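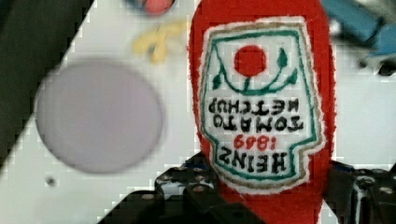
Ketchup, plush, label side. Upside down, as one stores ketchup.

November, after lunch

Spent the morning on the soft condiments. The Lolley bin is now sorted and the ketchup bottle has been promoted to reference piece for the fuzzy-fabric page, mostly on the strength of its label. It's all stitching: tomato, vine, TOMATO KETCHUP, 1869 in red, HEINZ in fat black letters at the bottom of the keystone. The teal-green line inside the tan one is a nice touch, and more care than I put into my own hems.

Edges of the red are fraying a little. I vote we leave them. Last time we trimmed a toy "just slightly" it was the Mutunus pear, and it went home a fig.

Thread notes for the practice patch:
- white border first, then tan, then green. Did it the other way round and got a swamp.
- the vine wants a shorter stitch at the leaves. Mine look like commas.
- the date is the hard bit. Small numerals close up on fuzzy cloth — try backing it with the Wukeo film, 6 sheets left in the drawer.

Patch attempt no. 17 is pinned over the Maillard shelf. It reads TOMATO KETCHUR. Leaving it up as a warning.

Still to do: find the lint brush, order red thread (the 1000 yard spool, the 2000 doesn't fit the stand, ask me how I know), wash the mustard.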